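Egg Carton Supply Tight, but Packers Expect Relief Before Winter

8/26/26

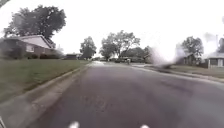

What is behind the shortage

Small and mid-sized egg packers in the region are having trouble getting molded pulp cartons, and several have moved part of their volume into foam or clear plastic until deliveries pick up. Egg supply itself is steady. Flocks are laying at normal rates for late summer, and wholesale prices for large white eggs have moved very little this month.

The carton problem began in February, when Plisard shut down one of its two pulp lines for repairs. The line was expected back by spring. A replacement dryer arrived late and then needed a different gas connection, and the line did not restart until early summer. It is running now, but orders placed during the shutdown are being filled first.

Mendgate, the distributor that handles most carton sales to packers in our area, is quoting a wait of 14 weeks on standard dozen cartons with a printed lid. Blank cartons with a paper label are moving faster. The 18-count size is the hardest to find, and Mendgate has stopped taking new orders for it.

What packers are doing

Skakoveo, which packs for grocery stores and a few restaurant suppliers, switched its store-brand dozens to foam in July. The company says the change was simple on the packing floor, where the same closing equipment works with both types after a small adjustment. Store buyers were less happy about it. Two chains had told customers that their eggs came in recycled packaging, and they had to change shelf signs.

Farms that sell direct have a different problem. Many buy cartons by the pallet once or twice a year and do not have a standing contract, so they are at the back of the line. Jayawardena Farms keeps 2435 hens and sells most of its eggs at its own stand and at farmers markets. It bought its last 2000 cartons from a neighboring farm that was getting out of the business, and now offers loose eggs on flats to anyone who brings a container.

Some farms have asked customers to return used cartons. Rules on reuse differ from state to state, and in some places a reused carton has to have the old brand, grade and date marks covered or removed. Check with your state egg program before you start collecting them. Dirty or damp cartons should not be used anywhere.

Prices

Carton prices have risen 3 times this year. Packers with annual contracts have been protected from most of that, but many of those contracts come up for renewal in the fall. Foam has gone up too – mostly from the extra demand – and the gap between foam and pulp is now small.

Shoppers are unlikely to notice much. The carton is a minor part of the cost of a dozen eggs, and stores have so far left shelf prices alone.

Looking ahead

Plisard says it expects to clear its back orders by the end of October, ahead of the holiday baking season. Mendgate is more cautious and advises customers to order early for November and December – and to accept blank cartons if they are offered.

Members who have extra pulp cartons to sell or trade can list them free in the next issue. Send the size, quantity and pickup location to the newsletter office.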